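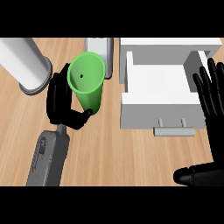
What happens to the kitchen shift when the two-arm unit takes over clearing the counter?
The shift keeps the same people and hours. The person on the counter stops putting items away and instead releases each run, watches the hold queue and signs off anything the unit won't finish.

Ticket 402
Product: Flomitz counter cell, simulation build
Site: Jomel staff kitchen
Raised by: Nusrat Chaudhry
Assigned to: Wondimu Yilma
Priority: medium
Status: open, workaround in place

Summary
Run goes to hold when the green item is on its side on the counter. Drawer stays open. Operator has to clear the hold by hand before the next run will load.

Steps to reproduce
Load the counter layout with canister, toaster and drawer cabinet. Set the step limit to 500. Start with the drawer open and the green item tipped. Leave both hands at their start pose.

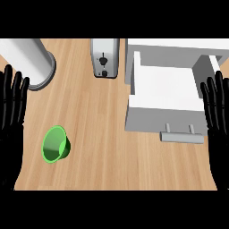
Layout for ticket 402: drawer open, green bowl on its side, hands at left and right.

Log

09:40 N. Chaudhry
Hold code is "no grasp candidate". Same code with the step limit at 100, only sooner. Log attached.

10:15 W. Yilma
Reproduced. Grasp planner rejects side-lying items when the rim angle is over 30 degrees. Threshold came from the old Costar config and was never changed for this cell.

11:05 F. Rizvi
From the shift side: the hold alarm goes to the counter operator only. Uzma Bhutto had two holds open during the breakfast rota and could not leave the screen to restock. Under the old rota she could. Please route the alarm to the second operator as well.

11:20 W. Yilma
Alarm routing is a separate change. Split to a new ticket, linked here.

14:30 W. Yilma
Threshold raised in the test branch. Not merged. Needs a rerun on the full layout set.

Workaround
Reset the layout with the item upright, then release the run. Do not clear the hold twice; the second clear drops the queue.

Outstanding
Rerun: Yilma.
Rota note for November, with hold cover added as a named duty: Rizvi.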